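Week 2: Reading a Wellness Survey
Karlijn Smits, Tuesday group

Grovivis says its standing desks lift workers' focus. The claim rests on a survey of 1,764 buyers. Be careful here. Buyers have already paid, and people like to think their money was well spent.

Look at who answered. The firm mailed every customer but counts only those who wrote back within 18 days. The brochure doesn't give the response rate. I asked for it in June and got a discount code.
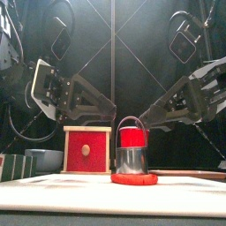 Does a big sample fix the problem?

A bigger sample only makes a skewed answer look firmer. If the unhappy buyers stay silent, asking more people the same way won't bring them in.

"Focus" was also scored by the workers themselves, on a scale of 1 to 20 — a scale with no labels between the ends. My 14 may be your 9.

For next week, read the Texier leaflet and mark two claims you would not repeat to a neighbour.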